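Semeniuk Play Things
December 29, 2020

Short thread on artificial fruit. I bought a bag of it from Pirkance this month and have had it out of the cupboard most days.

The bag was £8 and had 15 pieces in it, fruit and veg mixed. It's going in the play corner at Grundanley after the break. The old wooden set has lost most of its paint and will be going in the shed.

First thing to sort out was where it all lives when it's not being used. A deep box doesn't work for this age group. They tip it out to find the one thing at the bottom and then walk off.

So one plate for the bits in use, and a wire basket hung up for the rest. The plate was from the Jusach shop. I went in for a plain white one and came out with this. 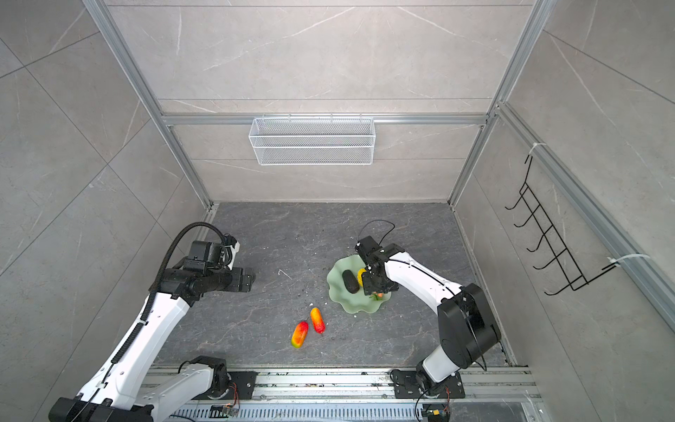
Mint green plate with the wavy rim, wire basket up on the rail, black hooks on the right.

I like the plate more than I thought I would. The dark veg shows up well against the pale green, and so does anything orange.

The rim does take up a lot of the space. You lose a good bit of the middle, so the longer fruits have to go on at an angle or hang over the side. I'd buy a size up if they had one.

The strawberry is the one people always ask about. It's red with green leaves at the top and it's the first one I'd pick out of the bag myself. 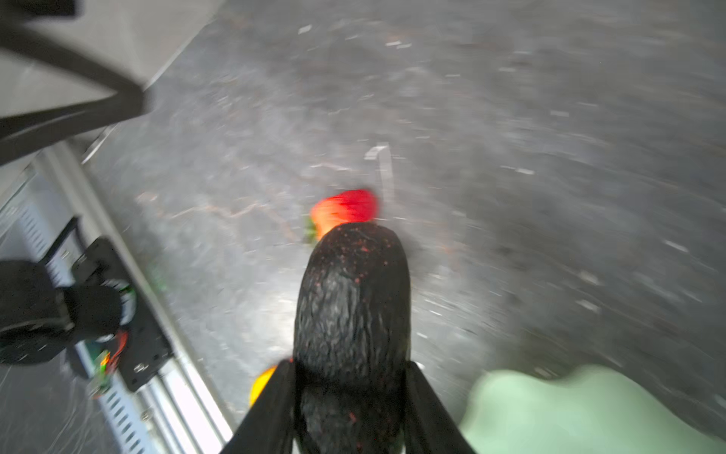

Can you wash artificial fruit?
A damp cloth with a drop of washing-up liquid is enough for this sort. I don't soak it. Water can get in round the stems and then takes days to come out again.

While I'm on cleaning, do the leaves with a dry paintbrush. Fluff gathers between the points and a cloth just pushes it further in.

Some of the names are a matter of opinion. There was no list in the bag. I've been calling the long red and yellow ones mangoes. A colleague says peppers. The children will call them whatever they like.
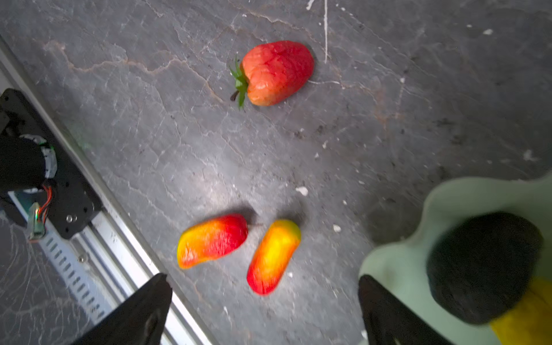
Strawberry at the top, the two "mangoes" at the bottom.

The colouring on those two is good for cheap fruit. It goes from yellow-orange into red gradually, with no hard line where one colour stops. The wooden ones we had were one flat colour each.

How I sort it, for anyone setting up something similar:

Whole fruit on the plate first, biggest at the back.
Veg next to it.
Tiny pieces last, and only for the older group. Check the age marking on whatever you buy and go by that.

We do it as a tidying game. I say a colour, they fetch it and put it on the plate. With 6 children it takes five minutes, and then they want it all off again so they can have another go.

Yellow and red are the easy ones to start with. Keep the ones with more than one colour for later on. You'll get arguments over whether a thing is orange or yellow, and I let them have the argument.

Sizes are not to scale, by the way. If you want a set where an apple is always bigger than a strawberry, this isn't it.

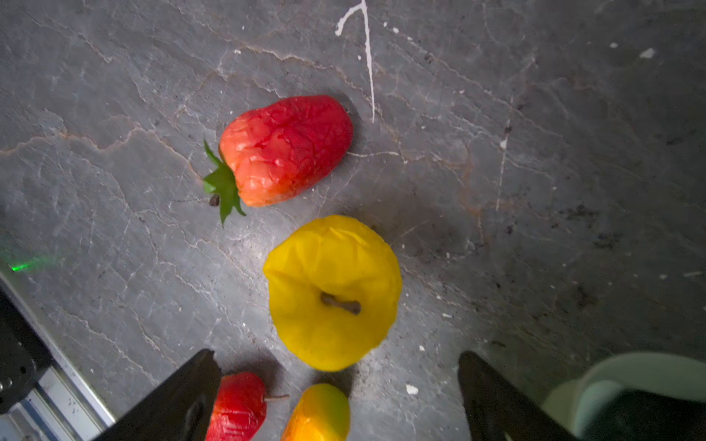

A reply from someone who runs a toddler group says their stems came out within a month, and that they now put a dab of glue in each one before the set goes out. They also keep a spare bag in the office.

Thanks for that, I'll look at the stems before ours goes out. I hadn't thought of a spare bag.

The last thread, the one on shelf labels, has had 2,420 views, which surprised me. Several of you asked for the label template and I'll post it in the new year.

Still to get: a second basket, and something for the hooks. I was thinking small cloth shopping bags, one for each child, so they can take turns being the shop.

If anyone has seen a decent artificial pear, let me know where.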